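Okay, the toy brick sorting thread I kept promising everyone. Get a coffee, I do go on a bit.

1/ We had one giant bag of the chunky bricks, all colors mixed up, and every build started with ten minutes of digging. So now it's tubs by color – blue in the yellow one, orange in the dark teal one, green in the white one. I know, I know, blue in yellow. My kids picked and I wasn't going to argue!

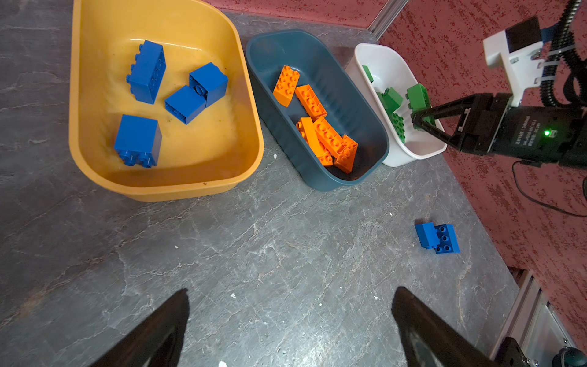
Do you wash the bricks before sorting them?

Warm water and a little dish soap, then a night on a towel so the insides of the studs dry out.

2/ My neighbor Venkatesh Suvarna swears by sorting by size, and for the small bricks I think he's right. With the big ones, color is what little kids see first, and they'll happily put things away if the tub tells them where (most days, anyway).

3/ Keep the tubs in a row along the back and leave the floor in front for the bricks themselves. They need room to spread out, and a half-sorted pile is still a pretty nice thing to play with. 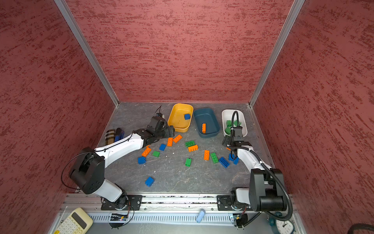 4/ Put on some Bach or whatever you like and stop after 3 songs. The rest can wait until tomorrow.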